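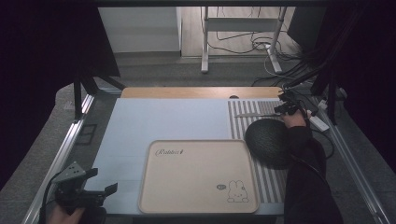

A tray with a rabbit drawn in one corner.

Why do rabbits have long ears?

A rabbit's ears do two main jobs. The first is hearing. Each ear can turn without the other, so a rabbit can listen in front and behind while it eats grass. If it hears a fox, it may thump the ground with a back foot. Other rabbits hear the thump and run.

The second job is keeping cool. Rabbits do not sweat the way people do. Thin blood vessels run through their ears. On a warm August afternoon, the vessels get wider and more blood flows through them. Heat leaves the blood and goes into the air.

Do all rabbits have ears that stand up?

No. Lop rabbits have ears that hang down beside their faces. Ermelinda Torres keeps 11 rabbits in Bendalham, and two of them are lops.

How should you hold a rabbit?

Never lift a rabbit by its ears. It hurts them. Ask an adult to show you how to support its chest and back legs.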